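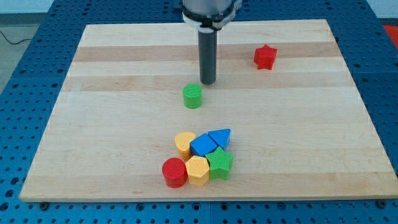 A rod-tipped arm over the block board at Larkitz. (Himmont)

Robotics firm Himmont will release 536 remote-control recordings of a block-pushing task in March, the company said Wednesday.

Each recording covers one attempt by an operator steering the arm from a separate station. The arm carries a plain rod in place of a gripper, so blocks can only be pushed across the wooden board. Operators receive a short written instruction, such as moving the red star toward the green cylinder, and the control software logs arm position and joystick input until they end the attempt.

Of the total, 456 recordings were made at Himmont's Larkitz site. The rest came from Brurel, a contract lab using the same table layout.

"Separating blocks that touch is the slow part," said Hajar Bennani, who leads the project. "A straight push moves the whole group. Operators learn to come in at a corner and make short strokes."

Himmont tested hand guiding first, with the operator holding the arm, but dropped it after 102 attempts. Nithin Bangera, a controls engineer, said hand pressure on the wrist showed up in the force readings - and filtering it out also removed light block contacts.

The hand-guided attempts are not part of the release. Brurel will continue recording through the spring on two arms.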